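The Plant Round

28/09/2024
By Malcolm Bloxham

Six-forty, Flemton, parking lot still dark. Two watering cans in the back of the van, a box of rags, a moisture probe with a cracked dial. I'm riding along on the plant round. Office plants, the rented kind. You've walked past them a thousand times and probably never wondered who dusts the leaves.

Qian does. It's a small outfit out of Dunby, looks after 1091 pots in offices, clinics, one bowling alley. 190 of those are in a single building, the old Heltano block, and we start there because the elevators are free before eight.

It goes fast. Finger in the soil, finger out. Water or don't. Turn the pot a quarter. Pinch off anything yellow. Next. My guide for the morning has been at it eleven years and doesn't want her name in a magazine, fine by me. She talks the whole way up.
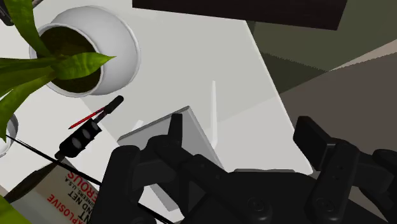 A light gray box on a white tabletop.

Most of them die of kindness, she says. Coffee dregs. The ends of water bottles on a Friday. One accounts team loved a peace lily so hard it rotted clean through, and when she tipped it out the roots came away like wet string. She replaced it on the quiet. They never noticed. Or were too embarassed to say.

What survives: snake plants, ZZ plants, pothos, the cast-iron plant if you can get a decent one. What doesn't: ferns. Everybody wants ferns. Somebody sees one in a hotel lobby in June and then it's on the order sheet, and by Christmas it's crispy. She charges extra for ferns now.

Money part, quickly. Customers pay monthly, per pot, and that covers swaps. So a dead plant is Qian's problem, and the smart thing is to put tough ones in and keep them going. A big fig costs the firm 580 dollars delivered. Lose two of those in a winter and there goes the profit on a whole floor. They lost four last year. Heating vent. No one had mentioned the vent.
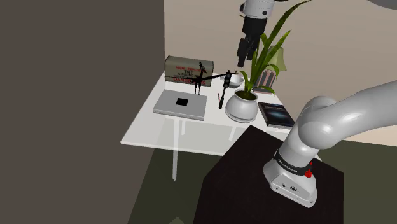 Placement is most of the job. Light first, then drafts, then where people walk, then whether she can reach the thing with a can in her hand. She'd rather have an ugly plant by a window than a lovely one in a corridor. And stuff ends up in front of them, always. Take the potted plant here, with a white table to get round. For a pot in the back like that she'd carry the long-spout can, the one with the dented neck, and lean. Her back hates those. Saucers get checked by feel.

Third floor, a lemon tree. Not on the contract. Somebody grew it from seed and went on leave, and it's been left by the copier with a note taped on. She waters it anyway. Gives it a turn, picks off two leaves, checks underneath for scale. Clean.

Over a dozen stops still to go and its barely nine. Bowling alley next. Plastic ivy over the shoe counter there, real pothos by the door, and the customers only ever ask about the ivy.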